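Progress report to the Gorimik small grants program, December 2018
Project: Rozīte community kitchen, washing-up corner

Thank you again for the $2000, and for your patience while we sorted out the quotes. We have spent $1388 so far, most of it on the sink and the taps, and the rest is put aside for shelving, which we hope to have up by February. The old draining board has finally gone, and I don't think anyone was sorry to see it leave!

We thought hard about colour and settled on something homely, so it's floral sprigs for the walls and a grey and white marbled pattern underfoot. A wire dish rack takes the plates upright, which suits our mixed crockery (all donated, hardly two pieces the same) very nicely.

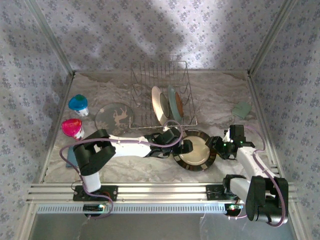 Our regulars have been wonderful about learning the new routine. Lunches now bring in about 65 people a week, up from 20 when we first wrote to you, and the washing-up used to drag on well into the afternoon. We're usually finished by two these days, with time for a cuppa before we lock up.

Still to come are the shelves, a second rack and a proper hook for the tea towels. Vidik Hardware has kindly offered us a discount on the brackets, and we'll send the receipts along with our final report.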